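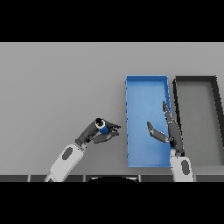

Mornton Basketball Club is delighted to announce that Folasade Tijani will take over as head coach of the women's first team from January, with Verena Gisler staying on beside her as assistant.

Folasade will be a familiar face to anyone who has spent a winter evening in the stands at the Okonkwo Hall. She played for Mornton for six seasons, mostly at point guard, and still holds the club record for points in a single game – 47, in a cup tie against Cuner that went to double overtime and finished so late that half the crowd missed the last bus home. Since hanging up her boots she has been coaching our under-18s, and several of that group are now pushing for places in the senior side.

"I'm thrilled, and a bit nervous if I'm truthful," said Folasade. "I learned the game in this hall and I've had some of the best nights of my life in it. The players have worked very hard this autumn without always getting the results, and I'd like us to run more, defend higher up the court and enjoy ourselves while we're at it."

Verena, who has looked after the team on her own for the past eight games, said she was very happy to be handing over the clipboard. "Folasade sees things on a court two passes before the rest of us. I'll be doing the defensive sessions, and I expect we'll argue now and then, as we always did when we played together."

The new coach's first match in charge will be at home to Larnura, a side we have not beaten for three years, with tip-off at 7.30pm on the Friday. The hall holds 2000 and we would dearly love to see it full, so the club is setting aside 300 free seats for local schools and junior teams. Schools should get in touch with the club office, and do please tell us if anyone in your party needs step-free seating.

Season ticket holders are also warmly invited to an open training session on the Monday before the game, when all 22 members of the squad will be on court and happy to chat afterwards. Tea and coffee will be served in the bar from 6pm.

Tickets for the Larnura game are on sale now from the club office and on the door.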